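Workshop notebook, May 22, 2024
Maple glue-ups, edge joints, and the new finish schedule 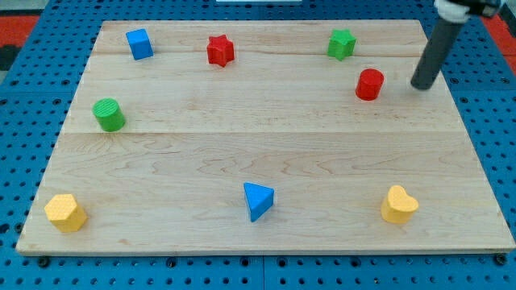

Big day on the glue question. I have been going back and forth since winter over whether we clamp too hard, and I think I finally have something worth writing down for everybody else.

Background for Ilham, who wasn't at the bench when we started this: maple panels coming off the rack were opening up at the ends. Only a hair, and only on some of them, but you could catch a fingernail in it. Jae-hoon blamed the jointer knives. I blamed the glue. Brian thought we were leaving the stock too long between jointing and gluing, and I brushed that off at the time (sorry, Brian).

So this morning I broke the test strips. I love this part! You clamp the strip in the vise with the joint just proud of the jaws, tap it with the dead-blow mallet, and look at what gives. If the wood tears and the glue line holds, good joint. If it pops clean along the line, bad joint.

Set A, jointed and glued the same hour: every strip tore in the wood. Gorgeous long splinters, pulling fibers right across the line.

Set B, jointed and then left on the cart overnight: mixed. The middles tore fine, the ends popped clean. Exactly what we see on the panels.

Set C, left overnight and then given two light passes with a hand plane before glue: all wood failure again, same as A.

I ran B again with fresh glue from the unopened jug, just to be fair to my own theory, and got the same ends popping. So the glue is off the hook and so am I, sort of. The ends are drying out faster than the middle, the edge takes on a slight hollow, and then we squeeze it shut with the clamps and call it flat. It stays shut until the panel moves with the season. Jae-hoon put the long straightedge on a strip from the cart and you could see light under the middle of it. Very satisfying moment.

New habit, starting now: joint it, glue it, same session. If lunch or a delivery gets in the way, plane it again before the glue goes on. Take the shaving off the whole length and check with the straightedge, light behind it.

Clamps. With the joint fitting properly I went down from full grunt to what I'd call a firm handshake, and got an even row of small beads along both faces. Lovely. Hard clamping was giving me puddles at each clamp and next to nothing between them. More clamps, less muscle. We could use 6 more of the short bar clamps. Asked Man-sik to put them on the Bellard order with the sandpaper.

Grain direction: Damian went through the offcut bin and laid up a panel with all the boards running the same way, ignoring the growth rings completely. It planed like butter. Alternating the rings gave us a flatter panel on paper, but I was getting tear-out every second board and spending the time I'd saved on sanding. I'm a convert for anything narrow. Still undecided for tabletops, want to see what Damian's does by September before I say any more.

Finish. Two coats of the Agbeko oil on scrap, sanded to 180 on one half and 220 on the other. I can't tell them apart by eye. By hand the 220 side is a touch slicker, and the grain figure reads a bit softer. Ilham prefers the 180. Wiping off after 40 minutes was too late in this heat, it had gone tacky in the corners and I had to go back with fresh oil on a rag to loosen it. Try half that tomorrow. Rags flat over the rail outside, please, never balled up in the bin.

Moisture meter is reading high on the Hurnivmont stack and I don't trust it. Same board gave me two different numbers a hand's width apart. Changed the battery, no better. Brian has his own at home and will bring it in so we can compare. Until then leave that stack stickered and use up the older maple by the door.

To do
Sharpen the No. 5, it did a lot of work today
Break three strips from the next batch, ends and middle marked in pencil
Scrape squeeze-out at the rubbery stage, before it sets hard
Ask Man-sik about the dust hose, it's slipping off the jointer port again
Write up the straightedge check and tape it inside the cabinet door

Kept the broken strips from B in the coffee can on the windowsill if anyone wants a look.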